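Speaker notes -- small airfield scenery for desktop simulators
Siltwood flight sim meetup, January 13, 2019

Start with the title slide and leave it up while people sit down. Say what the talk covers: building one small regional field, Korasen, as an add-on, and what it did to frame rates. Mention that the big hub packages are outside the talk.

Slide 2. Why Korasen. Single runway, short taxiway, one apron. The default version in the sim has the runway in the right place and almost nothing else. Parking spots were missing, so AI traffic never showed up. Work started in October with the ground layout and went on to the terminal after that.

Slide 3. Ground textures. Explain that pavement fills most of the view when you are parked, so it gets the largest share of the texture budget. First version used one tile repeated over the whole apron. From the cockpit it was fine. From the outside camera the repeat showed right away.

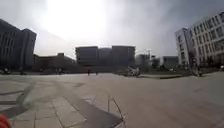

Belhaj wrote after the first beta that the apron looked good at noon and flat at dusk, and asked whether the night lighting was baked in or dynamic. Read that out and answer it: baked for the terminal, dynamic for the apron floodlights. Dynamic lights cost more frames, so there is a switch in the settings tool.

Slide 4. Level of detail. Give the two distances. Full models out to 500 meters, simple ones to 1000, then nothing but the terminal block and the tower. Pause here -- people usually want to write these down.

Fences and light poles were the worst offenders. Merging them into larger objects helped more than cutting polygons.
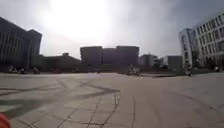 Could the static aircraft be made optional, Tidudico asked on the forum, as they clash with AI parking at the gates. Yes, from the next update. Until then, tell people to rename the static file and restart the sim. Renaming it while the sim is running does nothing.

Slide 5. Install problems. The download is 515 MB, and most support mail is about where it ends up. Two things to check:
Is the scenery above the default region in the library order?
Is an older freeware Korasen still active?
If both are in order, ask for the log file.

Slide 6. Elevation. The real field slopes a little from one end to the other, and the sim wants it flat. We flattened it and blended the edges into the mesh. With some third-party meshes there is still a step at the runway end. Show the settings page with the elevation fix.
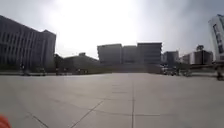
The fix has to be run again after every mesh update. Say this twice, as it gets missed.

Slide 7. Still to do: seasonal grass, better taxi signs, a proper approach light model. No dates. Then questions, and leave the contact slide up.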